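Minutes, Luritley Makers and Menders monthly meeting
16 Jan 2022
Taken by Songül Ateş

Present: Anselmo Pastor (in the chair), Endang Hartono, Haziq Setiawan, Holger Blomqvist, me, plus a good crowd along the back wall whose names I didn't catch because the sign-in sheet went off with somebody's coat. Sorry!

Minutes of the last meeting were passed with one fix. Holger did not offer to repair the kettle, he only said it could be repaired.

1. Can a machine do the chores yet?

This was the main topic and it ate most of the evening. Endang kicked us off with her robot vacuum, which she likes a lot, apart from the hall rug (it climbs on, thinks about it, and parks). She still picks up the socks and chairs before it runs, and she wondered out loud if that counts as the machine doing the floor or her doing the floor with company. Anselmo said a dishwasher doesn't load itself either and we all call that automatic.

Haziq then talked about the packing floor at Manurung, where he does the shift rota. They had a sales visit from a firm called Ivow with a box-closing machine. On the demo it shut 20 boxes a minute, all the same size, and everyone was impressed, me included when he played us the clip on his phone. The trouble is that Manurung ships in 72 box sizes. The rep said mixed sizes were "on the roadmap." Holger wrote that down on his hand.

We got properly stuck into taping after that. I did it for a summer, one long August, and I said my piece: the gun is the easy half. The other hand is what does the work, holding the two flaps down so they meet, feeling if one is riding up, and smoothing the tape where it goes over the edge.
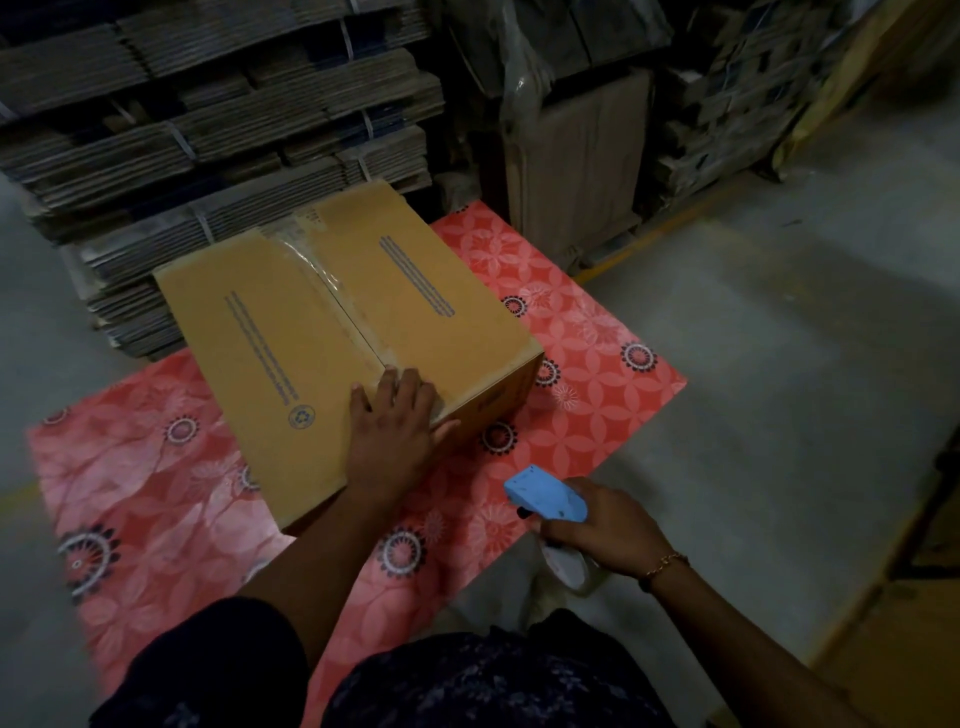
Holger thinks all that can be handled with a press and a couple of guides, and for a fixed box he's probably right. But I've had boxes that were soft on one corner, or packed a bit too full, and you just lean on them differently without thinking. Haziq said that's the bit he'd pay for. The quote from Ivow came to 1,355 a month on lease, and he could not make the sums work for anything but the one size they sell most of.

Endang asked about folding laundry. Anselmo has seen a video of an arm folding a towel and says it was lovely to watch and that he made a sandwich during it. No one in the room had seen a fitted sheet done, by a machine or by Holger.

We took a show of hands on who would let a robot wash their good glasses. I make it 6 in favor, mostly people who own no good glasses.

Agreed: Haziq to ask Ivow if we can come and see the machine run on mixed boxes. Endang to bring the vacuum next time so we can try it on the hall rug here, which is worse than hers.

2. Rarier tool library

The Rarier people want the bench drill back. Anselmo will drive it over. The spare chuck key is still missing, please check your aprons.

3. Any other business

Holger will look at the kettle.

Tea was late. Next meeting same place, side door, and bring a chair if you have one that folds.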